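The Second Chapter

a story by Selina Schwaiger

The manuscript came back from the publisher in the same envelope in which I had sent it, and my aunt Notburga put it on the kitchen table and covered it with the newspaper so that I should not see it before I had eaten.
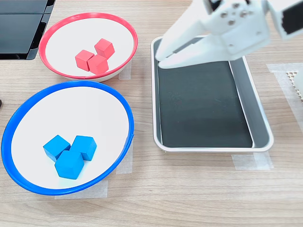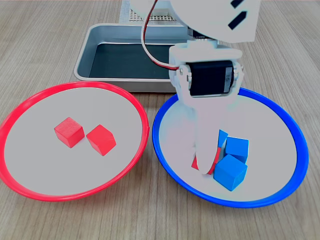
Traltari, February

I saw it, of course. An envelope of 81 pages makes a hill under a newspaper. I ate my soup and looked at the hill, and my aunt looked at me, and we spoke of the price of coal.

"Mr Tanner has written you a letter," she said when I had put down my spoon. "It is inside. I did not read it all."

Rupert Tanner was at that time the only publisher in our valley who had ever printed a novel. Before the novels he had printed timetables, and his office above the station still smelled of the ink they had used for them. He wrote that my book was honest and that the mother in it was very good. But he wrote also that the second chapter did not belong to me. He did not explain this. He asked me to come and see him before the end of the month, and he signed with his full name, as one signs a bill.

I took the pages to my room and read the second chapter standing up, in my coat. It was the chapter in which the boy goes over the pass to Prerkard with a letter for his father and loses it in the snow. I had always thought that it was the best thing I had made. I had written it in one night, when I was 19, and had changed hardly a word in it afterwards. The other chapters had cost me years.

I should say that in those days I wrote in the evenings and worked in the mornings at the savings bank, where I copied figures for Fabian Hofstetter. He was a patient man with a bad knee. He knew that I wrote, because he had once found a page of dialogue between two accounts, and he had given it back to me without a word, folded in four. The next morning I asked him if he would read a chapter.

"Is it long?" he asked.

"It is short."

He read it at his desk during the lunch hour, with his bread beside him. I stood at the window and pretended to watch the road. When he had finished he put the pages together very carefully and knocked them straight on the desk.

"My grandmother told this," he said. "The boy, the letter and the snow. Only in hers he does not come home."

"It is an old story here, then?"

"No. She came from Kravchuk. Nobody here tells it." He took up his bread and put it down again. "She had it from a book, I believe. She read one book in her life and she read it every winter."

I do not remember what I copied that afternoon. In the evening I asked my aunt if she had ever owned a book about a boy who crossed a pass. She was peeling potatoes and she did not stop.

"Your mother had it," she said. "She read it to you when you had the fever. You were perhaps four. You cried so much at the end that she made another end for you."

"What end?"

"He finds a shepherd's hut, and the shepherd takes him home. You wanted to hear it again and again."

In my chapter it was a forester, not a shepherd. That was the whole of my invention.

I went to Mr Tanner two days before the end of the month. The stairs above the station were steep and had no light. He had a visitor with him, a tall woman in a grey travelling coat, who had her shoes off and was warming her feet at his stove. He presented her as Thenmozhi Venkataraman, the translator, and she gave me her hand without getting up.

"So you are the second chapter," she said.

Mr Tanner went to the shelf and brought down a thin book in brown paper covers. The title was "Briketti" and under it stood the name of a writer I did not know. It had been printed in 30 copies, he told me, and then the writer had gone abroad and had not written any more. Mrs Venkataraman had found a copy in a box at a market and had spent the winter putting it into her own language. That was how Mr Tanner came to know it.

"Read," he said.

I read it at the table. It was far better than mine. The snow in it was real snow, it got into the boy's sleeves. He did not find any hut. On the last page he sat down under a wall, took out the letter, which he had not lost at all, and read it, and there the story stopped. What was in the letter one never learned.

"I did not know," I said. "I was four years old."

"I believe you," said Mr Tanner. "But I can't print it."

I said that I would take the chapter out. He nodded, and I could see that he had expected this and was not pleased by it. Mrs Venkataraman moved her feet a little nearer to the stove.

"Where does your forester come from?" she asked. "There is no forester in the book."

I told her about the fever and the shepherd, and about the end my mother had made. I told it badly. I had not spoken of my mother to strangers before, and I kept going back to correct small things, what blanket it was, on which side of the bed she sat. When I stopped, the afternoon train was standing under the window and we had to wait until it had left before we could hear each other.

"Well," said Mr Tanner. "Write that."

"It is not a story. She read to me, that is all."

"How long do you need?"

I said 3 weeks. It took me until the summer. My aunt moved her sewing machine out of the warm room so that I could have the table there, and in the evenings she sat behind me with her mending. When I asked her something, if the blanket was the green one, or if my mother did the shepherd in a deep voice, she answered at once, without lifting her head.

The voice, she said, was not deep at all. My mother had a cold that week. She had whispered the whole of it.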